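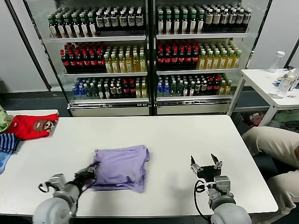
Fabric creasing

Search this encyclopedia
Go

Fabric creasing is the forming of folds and wrinkles in a cloth when it is bent, pressed, or crushed and does not fully return to a flat state. A crease made on purpose, such as the front line of a pair of dress pants, is usually called a set crease. An unplanned crease is called a wrinkle. Both come from the same changes inside the fiber, and a treatment that limits one will normally affect the other.

The ability of a cloth to flatten again after folding is called crease recovery. It depends on the type of fiber, the yarn, the way the cloth is built, the finish, and the amount of moisture and heat present when the fold is made.

Mechanism

When a yarn is bent, the fibers on the outside of the bend are stretched and those on the inside are compressed. If the strain is small and brief, most of it is elastic and the fibers spring back once the load is removed. Larger or longer strains cause part of the fiber structure to shift into a new position.

In cotton, linen, and rayon, long cellulose chains are held to each other by hydrogen bonds. Bending breaks some of these bonds, and new ones form between chains that have slid out of place. The new bonds hold the fiber in its bent form. Water makes this easier by entering the less ordered parts of the fiber and loosening the bonds there, which is why a damp cotton shirt left in a heap dries with sharp wrinkles. The same effect is used in ironing, where steam loosens the bonds and the flat plate holds the cloth in place while they form again.

Polyester takes up very little water, and its behavior is controlled mainly by heat. Below its glass transition temperature the chains have little freedom to move and recovery is good. Above it, folds can be set into the fiber, and they remain when the cloth cools. Wool has good recovery when dry because of its coiled protein chains and natural crimp, but it can be set with steam.

Friction between fibers and between yarns also plays a part. Even where each fiber would recover alone, the fibers around it may block its movement. A fold of this kind can often be shaken or hung out.

Effect of cloth structure

Knitted cloth generally wrinkles less than woven cloth of the same fiber. The loops of a knit can change shape and slide, so that less of the bending strain reaches the fiber. Among woven cloths, plain weave has the most crossing points per unit of area and tends to crease more than twill or satin, which have longer floats and more freedom of movement.

Tightly twisted yarns and closely packed weaves restrict movement and lower recovery. Very high twist is an exception — crepe yarns give an uneven surface that hides small wrinkles, although the fibers themselves may recover poorly. Thickness matters as well. A thick cloth folded under a given load bends through a wider curve than a thin one, and the strain at its surface may be lower.

Color and surface change how visible a crease is without changing the crease itself. Smooth, pale, or glossy solid colors show shadows along a fold clearly, while prints and napped surfaces break them up.

Measurement

The most common laboratory test measures the crease recovery angle. A small strip of cloth is folded in half, held under a fixed weight for a fixed time, and released. After a set recovery period the angle between the two arms of the strip is read. A strip that stays fully folded scores 0 degrees and one that opens flat scores 180. Readings from the warp and weft directions are often added, giving a maximum of 360.

A second group of methods relies on appearance. A sample is washed or crushed under controlled conditions and compared by trained viewers with a series of molded replicas. The Oda fold index combines both approaches in a single value. It uses 3 strips cut in the warp direction, 3 cut in the weft direction, and a grade given by 2 viewers working separately.

Appearance grades and recovery angles do not always agree. The angle describes a single sharp fold in a small strip, whereas a worn garment carries many soft folds that cross at random. Trilok Kaushik's comparison of the two methods on finished cotton shirting found one sample with a combined angle of 302 degrees that was graded below several others with lower readings. The difference was traced to seam puckering in the made-up shirt.

Crease-resistant finishing

Finishes for cellulose fibers work by forming cross-links, which are strong chemical bridges between neighboring chains. The bridges limit how far the chains can slide and pull them back after bending. Early finishes used resins based on urea and formaldehyde. Later types based on modified ethylene urea lowered the release of formaldehyde, and polycarboxylic acids avoid it entirely.

Cross-linking makes the fiber more brittle. Tearing strength and resistance to rubbing both fall, with the greatest wear at collar edges and cuffs. In trials of the Wellex process on a lightweight plain weave, tearing strength dropped by 39 percent at the highest dose. The later Punetti process applies a smaller dose with a silicone softener, which lowers friction between yarns and recovers part of the loss.

In pre-cure finishing, the cloth is treated and heated before it is cut. In post-cure finishing, the garment is sewn and pressed first and heated afterward, so that pleats and set creases become part of the stable shape.

Related articles
Crepe yarn
Durable press
Glass transition
Ironing
Nirnirus fold tester
Seam pucker
Twill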